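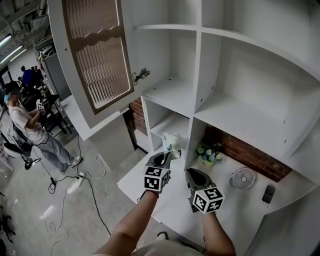
Wall unit with a ribbed glass door, white cubbies, brick behind the counter.

Kitchen Wall Unit FAQ
Last updated 02/06/2022

Same questions keep landing in the inbox so they're all in one place now. Covers the Staveo wall unit (open cubbies plus glass door cabinet). Tall pantry has its own page.

What are the little holes in the side panels for?
Shelf pins, mostly. Moving a shelf means moving all the pins for that shelf, same height on both sides. Count from the bottom, not the top. If a hole feels tight don't force a screw in there, use the pins from the bag.

Can I get plugs to cover the ones I don't use?
Yes. White, packs of 32. Push in with your thumb. They do come out again but it takes a fingernail and some patience.

How much weight can a shelf take?
11 lb on the narrow ones if it's spread out. Wide shelf under the big opening takes more but please don't park a stand mixer up there. Plates in the lower cubbies, light stuff up top.

My glass door sags / rubs / won't close flush.
Hinge adjustment. Open the door all the way, find the concealed hinges on the inner edge. Two screws you care about:
Front screw – moves the door left or right.
Back screw – moves it in and out.
Quarter turn, close, look, repeat. For up and down, loosen the plate screws, have someone hold the door, tighten again. Most people overshoot the first time. It's fine, turn it back.

How do I clean ribbed glass?
Soft brush, old toothbrush works. Go with the ribs, up and down. Warm water and a drop of dish soap, then a dry microfiber cloth. Spray cleaner pools in the grooves and leaves streaks, and it gets under the brown trim if you use to much. Spray the cloth if you must.

Can you see what's inside through the glass?
Shapes and colors, not labels. Cereal boxes look like blurry cereal boxes. If that bugs you, put the boring stuff in bins of one color.

Is there a plain glass version?
Not from us. Eltent makes a clear panel that fits the same frame size but we haven't fitted one and can't help with it.

Does the unit have a back?
Full back on the upper cubbies. Lower ones are partly open so you can see the wall and reach an outlet. You can order a closed back panel for those, ask for it by unit width.

Will it work against brick?
Yes, that's a common one. Brick isn't flat so leave a small gap and fix through the rail, with masonry anchors, into solid brick if you can. Mortar crumbles. Not sure what's behind your brick? Get someone in to look first. Thin brick veneer is a different job.

Flour and crumbs keep ending up on the brick.
Dry brush first, then vacuum with the brush head. Wet flour on brick is paste. Sealing helps a lot, Maeng matte sealer is what we use in the showroom. Two coats, let it dry 60 minutes between.

What should go where?
Your kitchen, your call, but what works for most:
Glass door side – glasses, mugs, things that are ok being half seen.
Upper cubbies – stuff you use once a month.
Lower cubbies, right above the counter – everyday food, bags of rice, bread, snacks. Bags slump and slide so stand them in a bin or clip the tops.
Counter – as little as you can stand. Flowers and a small fan are fine, just keep the fan cord away from the sink.

Do I need to empty it before moving shelves?
The shelf you're moving and the one above it, yes. Rest can stay.

White panels are yellowing near the stove.
Grease film usually. Warm water, dish soap, soft sponge, dry right after. No bleach, no scrub pads. If it's still yellow after that send us a photo in daylight.

Can I paint them?
You can. Sand lightly, bonding primer, then paint. Voids the finish warranty, not the one on the hinges.

Do you sell replacement hinges?
Yes, Flivex soft close, sold in pairs. Check the number stamped on the hinge arm before you order becuase there were two versions.

How long is shipping on spare parts?
Plugs and pins go out in 2 business days. Doors take longer, ask before you order. Glass doors can't be returned once the wrap is off.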